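Ticket: Episodes rejected at ingest, pick-and-place collection
Site: Barnuncombe
Station: Torgate 2
Reported by: Collection Operations
Assigned to: Elibariki Waweru, Data Quality
Priority: Normal
Status: Resolved, monitoring

Summary

Ingest has rejected 54 episodes recorded at Torgate 2 for the task "place ball in bowl." The rejection code in each case was TIME_SKEW. Operators reported no faults during recording, and the station display showed a normal status throughout. The affected episodes have been placed on hold and must not be released to the training set until this ticket is closed.

Initial report

The shift lead noticed at 10:40 that the accepted count for Torgate 2 had stopped rising while the recorded count continued to increase. Recording was paused. The operator was asked to save the session and leave the arm powered. No changes were made to the station before Data Quality took over.

Task definition in force at the time: the operator guides the arm to the ball, closes the gripper, lifts, carries the ball to the wooden bowl, and releases. The bowl may be set anywhere inside the acrylic walls, including close to a wall. An episode ends when the gripper is open and the arm is clear of the bowl.

Investigation

11:05. Reviewed a sample of the rejected episodes against the fixed camera. The gripper state in the log reads "open" on images in which the fingers are plainly closed on the ball. The recorded state trails the video by 4 images at the start of the session and by a larger margin at the end. The gap grows steadily, which points to clock drift. A dropped connection would have produced a sudden jump. 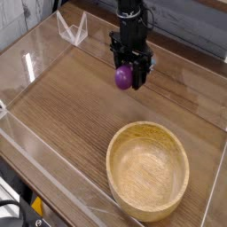 11:30. Compared the camera clock and the arm controller clock. The camera host was synchronized with the Mwakalinga time server. The arm controller was not. Its configuration still named the previous server, which was retired in May.

11:50. Asked whether the other stations on the same network were affected. Torgate 1 and Torgate 3 both point to the correct server and have no rejections under this code.

12:15. Considered whether the held episodes could be corrected by shifting the gripper and joint records by a fixed amount. This was declined. The offset changes within the session, and a single value would leave the grasp and release moments wrong in most episodes. Those two moments matter most to the policy being trained.

Cause

The arm controller at Torgate 2 was replaced with a spare unit from Brirnley. The spare carried an old configuration file. The replacement checklist covers joint limits, gripper force, and camera alignment, but does not include a check of the time source.

Action taken

Updated the time server entry on the arm controller and restarted the time service. Confirmed that both clocks agreed after the restart.

Recorded 5 test episodes with the operator. All passed ingest. Gripper closure in the log matched the video in each.

Marked the held episodes as "do not train" and retained the raw files. Collection Operations will schedule replacements. Bowl positions should follow the original placement sheet so that the mix of near-wall and center placements is preserved.

Follow-up items

1. Add a time source check to the controller replacement checklist. Owner: Station Engineering.
2. Display the ingest rejection count on the operator screen. Owner: Data Platform. Request submitted, no delivery date given.
3. Review spare controllers held at Brirnley for the same configuration file. Owner: Station Engineering.

Comment from Collection Operations, 14:20: Replacement recording has begun. Please confirm whether operators should use the old session label or open a new one.

Reply from E. Waweru, 14:35: Open a new session and enter this ticket in the notes field. Do not append to the old session. The hold applies to the session as a whole, and anything added to it will also be held.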